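Piltico Owner's Guide
Section 7: Setting the date and the moon disc
Last updated 24th April
22 shares | 7 comments

Hi, Flora Lindsay again! I wrote the section on winding, so if your watch has been sitting in its box, go do that one first and come back. A Piltico with a flat mainspring will let you set everything and then just sit there looking at you.

You'll need the little brass pusher tool that came in the lid pocket (please don't use a paper clip, I've seen what it does to the case).

CAUTION: Keep your hands off the date between 9 in the evening and 3 in the morning, watch time. The gears are already engaged then, and forcing them can chip a tooth. I always park the hands at half past six before I touch anything else.

1. Unscrew the crown toward you until it springs loose.
2. Pull it out all the way, to the second click. The seconds hand stops.
3. Turn the hands forward until the date jumps. You're now just past midnight, so keep going to half past six in the morning.
4. Push the crown back in one click.
5. Turn it away from you, slowly, until you see yesterday's date.

Yes, yesterday's! We'll roll it over to today at the end, and that way you know morning from evening for sure.

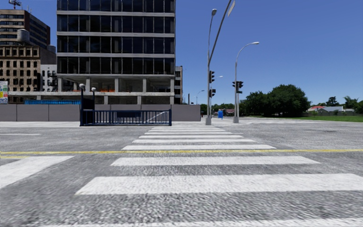
A rendered crosswalk and double yellow center line.

Now the moon. It lives in the window at six o'clock and it moves once a day.

6. Find the small recessed pusher on the left side of the case.
7. Press it with the brass tool until the full moon sits dead center.
8. Look up the date of the last full moon, then press once for every day between that and yesterday.

Note: If you overshoot, you can't go backward. Keep pressing until the full moon comes around again and start your count over. I lose my place about as often as I get it right, so I say the numbers out loud.

9. Pull the crown to the second click again and turn the hands forward past midnight. Date and moon both move on.
10. Carry on to the correct time, going past noon if it's afternoon where you are.
11. Push the crown in and screw it down, gently. Finger-tight is plenty.

CAUTION: The case is only rated to 50 meters with the crown screwed down. Check it before you wash your hands.

At the end of June, and any other short month, you'll need to nudge the date forward by one with steps 4 and 5. The moon doesn't care about months, so leave it alone.

We use cookies to remember your language. Accept | Settings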